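# Los cubiertos en el comedor universitario: pérdida, peso y costumbre

El tema de este trabajo nació en el comedor de la residencia Hurau, donde yo como casi todos los días. En abril faltaban muchas cucharas a la hora de la cena, y los estudiantes tomaban la sopa con cucharillas de postre. Quise saber por qué pasa eso y si el tipo de cubierto influye.

## Método

Visité dos comedores, el de Hurau y el de Skasdale. En cada uno hablé con el personal de cocina y dejé en la entrada un cuestionario de 5 preguntas. También leí el inventario que me prestaron en Hurau. Según este inventario, el comedor compró 900 piezas al comenzar el curso, y en primavera ya se había hecho otro pedido.

El inventario no distingue entre piezas perdidas y piezas rotas, lo cual es una debilidad de mis datos. En Skasdale no existe inventario escrito, por eso utilizo solamente lo que me contaron.

## El material

Los dos comedores usan cubiertos de metal. En Hurau son ligeros y todos del mismo modelo – fáciles de reponer, pero también se doblan con facilidad. En Skasdale los juegos son mezclados, porque se compraron en años distintos, y las piezas antiguas pesan más. Varios estudiantes escribieron que prefieren un mango redondeado, que no hace daño en los dedos cuando se corta carne dura. 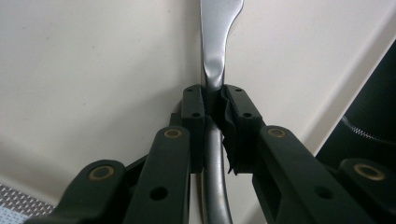
Conall Mac an tSaoi, al leer mi borrador, objetó que el peso explica poco: en su opinión los cubiertos desaparecen porque las habitaciones no tienen cocina y la gente se lleva la cena arriba. Me pareció una crítica justa y volví a mirar las respuestas. Es cierto que muchos admiten tener en su cuarto algún tenedor del comedor, y casi todos dicen que piensan devolverlo.

## Resultados

En Skasdale, donde no está permitido sacar la bandeja, el personal se queja menos de las pérdidas. En Hurau pusieron una caja de devolución junto a la escalera. Oluf Hafþórsson, que me ayudó a traducir el cuestionario, propone ponerla en cada planta.

Todavía me falta comparar los precios de reposición. Los pedí por correo al proveedor, Hegarty, y los añadiré en el anexo cuando los reciba.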